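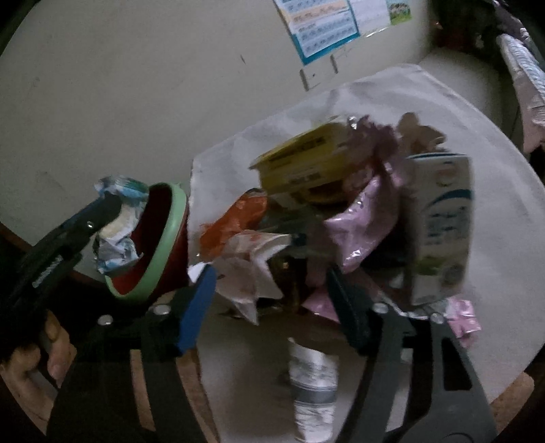

Clearing up after people: an interview on machines and household waste

By the Kernotness automation desk

The engineer we spoke to leads the manipulation group at Fasoritz, a small firm that trains control software for two-fingered grippers. The group works on household cleanup, and for most of this year its subject has been trash. We asked first whether a machine can clear a table yet.

"Under conditions, yes," the engineer said. "Give it rigid objects, a known surface and no time limit, and it will clear the table. Give it a bag of mixed packaging and the answer is no, or not at a rate anyone would pay for."

The difficulty is in the packaging. A milk carton standing upright has flat sides and a predictable width. A cardboard box keeps its shape until it has been torn, after which one side may give way under the finger and the other may not. Plastic wrappers have no fixed shape at all.

"People assume that light things are easy," the engineer said. "A crumpled wrapper weighs almost nothing, so the force signal when you close on it is close to the noise. You can't tell from force alone whether you have one layer, four layers, or just your own fingertip. With a carton you know."

Contact between items is the second problem. In a pile, a wrapper is usually under something or inside something. The engineer gave the case of a wrapper stuffed into a cup. The software has to decide whether that is one object or two, and the decision depends on where the pieces are going. If everything goes in a single bin, the cup can be lifted with its contents. If the household sorts, the wrapper has to come out first, and one gripper cannot both hold a cup on its side and pull from it.

"Two arms fix that on paper," the engineer said. "In practice you have then bought a coordination problem. We have run it both ways. For mixed trash at present I would take one arm and accept that some cups go in the wrong bin."

Fasoritz trains on human demonstrations. A person works through the task with a hand-held gripper, and the recorded motions become training examples. The current set for trash holds 2,000 demonstrations. The first version had 700, and the engineer considers that version a failure.

"It learned to go for the carton. Every time. The carton was the easiest thing in most of the piles, the demonstrators reached for it first, and the policy copied them. Once the carton was gone it hovered."

The group changed the instructions. Demonstrators were told to vary the order, and a share of the sessions began with the rigid items already removed. Piles are now laid out on different tables, including round ones, where a straight approach from the side meets the edge at a different distance each time. White plastic on a white tabletop was added on purpose, as the boundary between the two is hard to find in a camera view.

We asked about speed. The engineer's working figure for an arm in the test room is 12 seconds per item when the grasp succeeds on the first attempt. A failed grasp costs more than a second attempt, since the pile has moved and has to be assessed again.

"A person doesn't do it item by item," the engineer said. "A person gathers the corners of the bag and lifts. If the trash is already on a bag, that's one motion. We've tried to get the arm to do it. Thin film, four corners, a load that shifts. It is the correct solution and we are nowhere near it."

The shop floor is further along. At Vernton, a packing firm that has tested the Fasoritz software, the arm removes offcuts and empty boxes from a bench between jobs. The offcuts come in 2 sizes. The bench is always the same height, the light does not change, and a worker can reset the arm if it stalls. The engineer regards the deployment as useful and not very informative about homes.

Ostrowski, the group's planned sorting module, is meant to deal with the question of which bin. It is scheduled for trials in August. It will label cartons, bottles and film, and will leave anything it cannot label where it is.

"Leaving it is a legitimate output," the engineer said. "I would sooner have a table with three wrappers still on it than a milk carton pushed onto the floor. Customers disagree with me about that, and they may be right. They are looking at the three wrappers."

On a date for a domestic product, the engineer declined to give one.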